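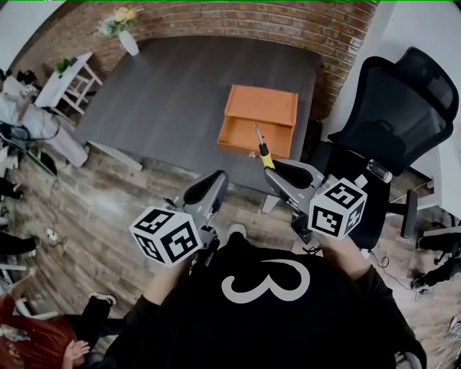
Screwdriver with a yellow and black handle, near the big gray table.

Bindik Plate Archive, progress report to the Nowicki Fund
Period ending in May
Prepared by Sólveig Þórarinsdóttir

We have now scanned 1119 of the glass plates from the old Vonach observatory, and it has been a wonderful few months! The plates are night-sky exposures, most of them made for routine star charts and then put away in paper sleeves. When we wrote to you last we were still arguing over how to clean them. That is settled (dry brush on the glass side only, and the emulsion side is left alone), and the scanning has gone faster ever since.

The part we most want to share is the comets. Of the plates scanned so far, 84 have a fuzzy or trailed object that doesn't match any star in the catalog. Grethe Ingvarsson has been checking them against known comet orbits and has matched a good number. Several are faint returns of short-period comets that the observers never wrote down in their logs. Two plates, taken on the same night, show something she can't place yet. It may be a flaw in a batch of emulsion, so please don't announce it, but we are all very curious.

Software. Idris Probert has moved the position measurements over to Todudness, and it copes much better with plates where the telescope drifted. Bright stars still bloom into blobs and confuse the fit near the corners. He masks those by hand for now – slow work, but the positions that come out are good enough to use.

Logbooks. Guðlaug Bech has typed up the observing logs through the end of the third volume. The fourth has water damage and a new observer whose handwriting leans backward, so expect that one to take longer. Exposure times were sometimes logged in sidereal time and sometimes in local time, with no note saying which, and she is marking every entry where we had to guess. 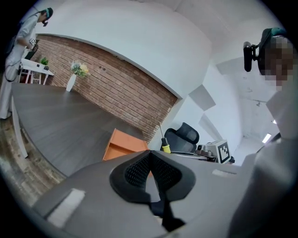 Teal headsets, one of them with a black device on a small bracket.

Spending. We are within budget on supplies and a little over on archive sleeves. The new sleeves fit properly and we'd like to keep buying them, using money left from the shipping line if you agree.

Next steps. Scanning continues with the southern plates, then the wide-field set. Guðlaug Bjarnason is building the public search page, where anyone will be able to type in a patch of sky and pull up every plate that covers it. A first version is running in our office now and we'd love to show it to you. Thursday calls still suit us best.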